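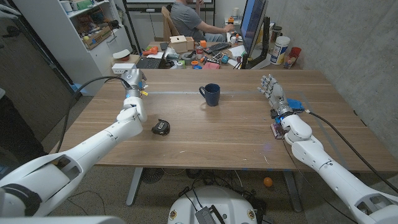
So I finally made it out to the open day at the robotics workshop in Wastosthorpe, and I'm so glad I went! I drove over from Griltville with my friend Mirela (2 hours, one wrong turn, her fault). Her cousin Anderson works there and he'd been after us to come since June.

I figured everything would be behind glass. Nope - you stand right there by the table while the thing works. It has a gripper on the left arm and a hand with real fingers on the right, and the job that afternoon was a plain navy mug. Anderson says the handle is what makes mugs tricky, and the week before they'd done 443 tries with just that. I would have quit at ten.

My favorite part was how normal the place felt, with desks full of stuff and people getting on with their work. Mirela asked if it could do her dishes and got a very long answer about water.

They're doing another one at Vetstead later this year, and I already put our names down.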